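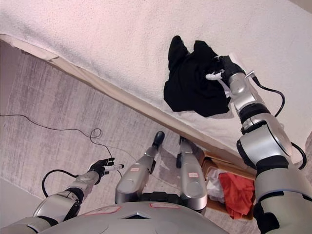
La mano derecha agarra la prenda negra sobre la cama; la izquierda queda abierta.

Práctica 2: recoger ropa de una cama con teleoperación
Club de robótica Helov. Actualizado el 28/04/2019

En esta práctica se graba al robot recogiendo una prenda de la cama y dejándola en la cesta. Conviene haber terminado antes la práctica de calibración de manos.

Material
Robot con las dos manos montadas, mando de teleoperación, una prenda oscura, una cesta baja y el programa Vomden instalado en el portátil del grupo.

Preparación
Coloca la cesta en el suelo, junto a la cama. Deja la prenda arrugada encima de la colcha, sin doblar. Con una colcha blanca, la ropa negra se distingue mucho mejor en la cámara de la cabeza. Revisa los cables de las muñecas: tienen que formar una curva amplia y no engancharse al estirar el brazo.

Pasos
Abre una sesión nueva en Vomden y ponle el nombre del grupo.
Acerca la mano derecha a la prenda con los dedos abiertos.
Apoya las puntas en la tela y cierra despacio. Si solo pellizcas el borde, abre y repite.
Levanta el brazo en vertical antes de girar hacia la cesta.
Suelta, vuelve a la posición inicial y guarda.

Cada intento dura unos 14 segundos. La mano izquierda no interviene; mantenla abierta y lejos de la cama.

Errores frecuentes
Si la mano arrastra la colcha, has bajado demasiado: sube la muñeca y vuelve a cerrar. Si Vomden pierde la imagen, guarda lo que tengas y reinicia la sesión.

Las grabaciones se suben a la carpeta Drallville. Las dudas, a Skarphéðinn Ravn. La práctica 3, con las dos manos, se publicará en junio.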